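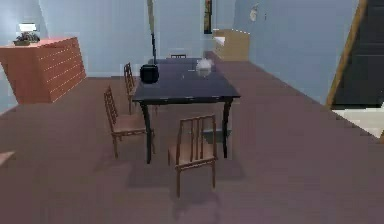
濃紺のテーブルと木の椅子(CG)

データ基盤コミュニティ > 分散データベース > Plirum

日単位のパーティションが増えて、実行計画の作成だけで時間がかかります。月単位にまとめるべきでしょうか

Jozef Michiels

はじめて投稿いたします。日本語は母語ではありませんので、読みにくいところがありましたらお許しください。専門用語の訳が間違っているときは、教えていただけると助かります。

私はUndvilleの事業所で、社内の分析用データウェアハウスの運用を担当しています。データベースはPlirumのコミュニティ版です。夜間のデータの取り込みにはPainemalを使っています。前の担当者が作った仕組みを引き継ぎましたので、最初の設計の理由を私はよく知りません。設計書は残っていますが、パーティションについての説明は一行だけで、「日付で分割する」と書いてあります。

困っているのは、一番大きい明細テーブル(sales_detail)の検索です。このテーブルは日付の列で、一日に一つのパーティションに分けられています。先日、管理用のビューで調べたところ、パーティションは2,113個ありました。古いものを消す処理はありません。毎晩一つずつ増えていきます。

利用者から「画面がなかなか出ない」という連絡があり、EXPLAIN ANALYZEで時間を測りました。結果の最後のところを写します。

Planning time: 19 s
Execution time: 2 s

私が理解できないのは、実行のほうは速いのに、計画を作るほうが長いことです。今まで私は、遅い検索というのは、読むデータが多いから遅いのだと思っていました。この検索は一か月分だけを読むものです。

問題の検索は次のような形です。列の名前は変えてあります。

SELECT d.shop_id, SUM(d.amount)
FROM sales_detail d
JOIN calendar c ON c.day = d.sales_day
WHERE c.fiscal_month = '5月'
GROUP BY d.shop_id;

calendarは会計の暦を入れた小さいテーブルです。当社の会計の月は、普通の月と始まりの日が違います。そのため、どの帳票もこのcalendarと結合して期間を決めています。

自分で試したことを書きます。

統計情報を取り直しました。変化はありませんでした。
コーディネーターのメモリの設定を大きくしました。これも変化はありませんでした。
明細テーブルを一か月分だけ別のテーブルにコピーして、同じ検索をしました。計画の時間は、気にならないほど短くなりました。

三つ目の結果から、パーティションの数が原因ではないかと考えています。それで、日単位をやめて月単位に作り直すことを検討しています。しかし、心配なことが二つあります。

一つ目は、Painemalの取り込みジョブです。このジョブは、その日のパーティションを一度空にしてから、データを全部入れ直します。取り込みに失敗したとき、同じジョブをもう一度動かすだけで正しい状態に戻りますので、運用としてはとても楽です。月単位にすると、一日分だけを空にすることができなくなると思います。

二つ目は、帳票の数です。このテーブルを使う帳票は300を超えています。その中には、パーティションの名前を直接書いているものがあるかもしれません。すべてを私が確認するのは難しいです。

教えていただきたいことは、次のとおりです。月単位に作り直すことは、よく行われる方法でしょうか。また、作り直さないで計画の時間を短くする方法があれば、そちらを先に試したいと思っています。

なお、保守の契約はありません。以前はRarikに支援をお願いしていたそうですが、今は契約が終わっています。上司からは、大きい費用がかからない方法を選ぶように言われています。

どうぞよろしくお願いいたします。

tsumiki_dw

パーティション多すぎですね。月単位にすれば直ると思います。

うちは別の製品ですが、昔同じようなことがあって、そのときはサーバーのメモリを増やしたら速くなりました。メモリは安いので、まずそこからでいいのでは。

あと、インデックスは張っていますか?

Jozef Michiels

tsumiki_dwさん、早いご返事をありがとうございます。

メモリについては、計画を作っている間の使用量を見ました。空きは十分に残っていました。ですので、増やしても変わらないのではないかと思いますが、私の見方が間違っているかもしれません。

インデックスは、sales_dayにもshop_idにもありません。このテーブルは列指向の形式で作られています。インデックスが必要かどうかも、私にはまだ判断ができません。

北の倉庫番

似た構成を運用しています。長くなりますが、順番に書きます。

最初に、計画の時間が長い理由について。

Plirumのプランナーは、WHERE句に分割キーの条件が定数で書いてあれば、計画を作る段階で不要なパーティションを外します。ご提示の検索では、分割キーであるsales_dayに直接の条件がありません。条件があるのはcalendarのfiscal_monthだけです。どの日が対象になるかは、calendarを読んでみるまで分かりません。そのためプランナーは、全部のパーティションを候補に残したまま計画を作ります。パーティションごとに統計情報を見て、ロックも取りますので、数に応じて時間がかかります。

実行のほうが速いのは、実行が始まってから結合の結果を見て不要なパーティションを飛ばす機能が働いているからだと思います。EXPLAIN ANALYZEの出力の中に「Partitions selected」という行があるはずなので、そこを見てください。一か月分くらいの数になっていれば、この推測で合っています。

コピーしたテーブルで速かったのも、これで説明がつきます。分割されていないテーブルなら、候補を調べる仕事がほとんどありません。

次に、作り直さないで試せることです。

検索に、sales_dayの範囲の条件を追加してください。

SELECT d.shop_id, SUM(d.amount)
FROM sales_detail d
JOIN calendar c ON c.day = d.sales_day
WHERE c.fiscal_month = '5月'
AND d.sales_day >= DATE '(期間の初日)'
AND d.sales_day < DATE '(期間の終わりの翌日)'
GROUP BY d.shop_id;

意味としては重複した条件ですが、定数なのでプランナーが計画の段階で使えます。副問い合わせで日付を取ってくる書き方にすると、また実行してみるまで分からない値になってしまうので、効果がありません。必ず定数にしてください。帳票ツールの側で先にcalendarを検索して、その結果を文字列として埋め込むのがいいと思います。

ここで注意が一つあります。ツールによっては、日付をバインド変数で渡します。プリペアドステートメントになっていて、汎用の計画が選ばれると、定数を書いたことになりません。実際にサーバーに届いたSQLをログで確認してください。うちはこれに気づくまで、だいぶ遠回りをしました。

それから、日付の列に関数をかけている帳票も探してください。to_char(sales_day, 'YYYYMM') = ... のような書き方です。これも計画の段階では絞り込めません。

帳票が多いとのことですが、全部を直す必要はないでしょう。検索のログを計画の時間の長い順に並べて、上から直していけば、利用者の体感はかなり変わるはずです。パーティション名を直接書いている帳票についても、同じログをテーブル名の接頭辞で検索すれば見つかります。年に一度しか動かない帳票は漏れるので、そこは担当部署に聞くことになります。

そして、作り直しについて。

月単位への変更はよくある方法ですが、私なら一度に全部は変えません。古い期間だけを月単位にまとめて、最近の数か月は日単位のまま残します。Plirumの範囲パーティションは、幅が揃っていなくても構いません。こうすると、Painemalの「空にして入れ直す」ジョブが触る範囲は日単位のままなので、ジョブの変更はいりません。

手順はおおまかに次のようになります。

まとめたい月のデータを、同じ列定義、同じ分散キーの新しいテーブルに入れる。
件数と金額の合計を、元のパーティションと比べる。
その月の日単位のパーティションを切り離す。このときは削除しない。
新しいテーブルを月単位のパーティションとして取り付ける。
統計情報を取る。親テーブルのほうも忘れずに。
しばらく様子を見てから、切り離した古いものを削除する。

切り離しと取り付けの間は、その月のデータが親テーブルから見えなくなります。同じトランザクションの中で行ってください。親テーブルに強いロックがかかるので、帳票が動いている時間は避けます。Painemalの取り込みとも重ねないでください。取り込みが待たされるだけならいいのですが、タイムアウトの設定が短いと失敗します。

会計の月と普通の月がずれているとのことなので、まとめる単位は会計の月に合わせたほうが得です。普通の月で切ると、会計の一か月を読むためにいつもパーティションを二つ読むことになります。ただし、会計の暦が将来変わる可能性があるなら、経理の方に先に確認を。

最後に、過去分の訂正がどのくらい前まで入るかを調べておいてください。訂正もPainemalの同じジョブで入れているなら、訂正が来る範囲は日単位で残さないといけません。ここを間違えると、一日分の入れ直しのつもりで一か月分を空にしてしまいます。

インデックスは、今回の症状には関係ありません。むしろパーティションごとに作られるので、計画の時間が延びる場合があります。今は張らないでおくのがよいと思います。

Jozef Michiels

北の倉庫番さん、大変丁寧な説明をありがとうございます。辞書を使いながら二回読みました。

「Partitions selected」の行を確認しました。おっしゃるとおり、選ばれているのは一か月分だけでした。次に、日付の範囲を定数で追加して、端末から直接実行しました。計画の時間は1秒もかかりませんでした。驚きました。

しかし、帳票ツールから同じ検索を実行すると、まだ遅いです。サーバーのログを見ますと、日付のところが$1と$2になっていました。注意してくださったバインド変数の件だと思います。ツールの設定の画面を探しましたが、値を埋め込む設定がどこにあるか、まだ分かっていません。

過去分の訂正については、経理の担当者に聞いています。今のところの返事は「普通は前の月まで、監査のときはもっと前まで」でした。「もっと前」がどこまでなのか、もう一度聞きます。

一つ追加で質問させてください。古い期間をまとめるとき、圧縮の形式も一緒に変えてもよいでしょうか。今は全部のパーティションが同じ形式です。

sabakan

横から失礼します。バインド変数のほうだけ。

ツールで設定できなくても、接続のオプションで避けられることがあります。Plirumのドライバーには、プリペアドステートメントをサーバー側で作らないようにするオプションがあるので、接続文字列に足してみてください。名前はドライバーの版で違うので、お使いの版のリファレンスで「prepare」を探すのが早いです。

値がクライアント側で埋め込まれるようになるので、サーバーからは定数に見えます。ログの$1が日付に変わっていれば成功です。

ただ、同じ接続設定をほかの用途でも使っているなら、帳票専用の接続を別に作ってからにしてください。細かい検索を大量に投げるアプリがあると、そっちが遅くなります。

北の倉庫番

sabakanさんの方法がよさそうです。うちは帳票ツールの側に設定があったので、ドライバーのオプションは試したことがありませんでした。

圧縮について。パーティションごとに形式が違っても動きます。古い期間は読むことが少ないので、圧縮率の高い形式に変える人は多いです。ただ、件数の比較をする作業と一緒に変えると、遅くなったときに原因が分けられません。最初の一か月はまとめるだけにして、次の月から圧縮も変えて、同じ検索で比べてみるといいでしょう。

監査の訂正は、頻度が低いなら手作業の手順書を別に作る方法もあります。月単位にまとめた範囲では、対象日の行をDELETEして、その日だけINSERTします。Painemalのジョブの先頭に、対象日が月単位の範囲なら停止する、という確認を入れておくと事故が減ります。

Jozef Michiels

お二人ともありがとうございます。

ドライバーのオプションが見つかりました。帳票専用の接続を新しく作り、試しに一つの帳票だけをそちらへ移しました。ログには日付がそのまま出ています。画面もすぐに表示されるようになりました。

これから、ログで計画の時間が長い帳票を上から順に直します。月単位へまとめる作業は、検証用の環境で一か月分を試してから、本番の予定を上司と相談します。ジョブの先頭の確認も、その前に入れておきます。

経理からの返事はまだ来ていません。返事が来ましたら、日単位で残した期間をここに書き足します。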